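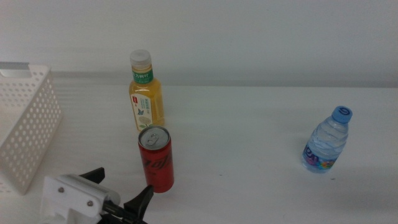
*White basket and a bottle of green tea on the table.*

September, 4 pm -- sourdough rye, Kushnir starter

Best loaf so far! Kept the Kushnir starter on whole rye and gave it 20 hours in the cold instead of the usual overnight, and the flavor is so much deeper -- sour at the front, then almost malty. Dough weight going into the pan was 478 g. Flour was the Trungate medium rye, 400 g bag, opened new for this one, and it drinks more water than the Bundum did. Don't trust the old hydration number, go by feel (sticky paste, holds a spoon upright).

Baked in the small pan with the lid on, lid off for the last stretch. Crust came out dark and thin, exactly what I've been after. Crumb is still a little gummy toward the bottom, so maybe five more minutes with the lid off, or a longer rest before cutting. I cut it warm. I always cut it warm.

Caraway: left it out and didn't miss it. Would love to try coriander, coarsely crushed, on top only.
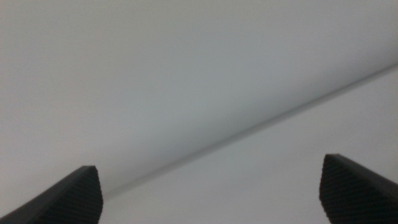
## Next bake

- Same starter, feed it twice the day before
- Split the batch: half Trungate, half Bundum, same water, to see which one gives the gummy layer
- Rullus pan for one half -- heavier base, could help the bottom
- Wait until morning to slice!!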